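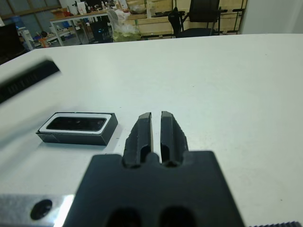

I went to the open day at the Drakari workshop on Sunday, mostly for the robots, and came home wanting to tidy my own bench! Hye-jin Yoo ran the morning demo and was very patient with my questions (I had a lot). A few things I've pinched for the garage:

- **Keep one table clear.** They work on a plain white top and put all the bottles, boxes and bags on a second table behind. I've done the same with an old door on trestles, and I can find a dropped screw again.
- **Pale surface for dark bits.** Small black parts vanish on my brown bench. A sheet of white melamine offcut sorted that for me.
- **Go in slowly for the last bit.** Hye-jin has the arm move quickly across the table and then creep up to whatever it's picking up. I tried it with tweezers on a watch strap pin and only lost it once.
- **Wipe before you start**, dry cloth first, then damp. Grit scratches if you go straight in wet.

Kuldeep Sachdeva gave the afternoon talk on grippers and passed some spare fingers along the rows. Tea was free, parking wasn't. They're doing another in May and I've already put my name down.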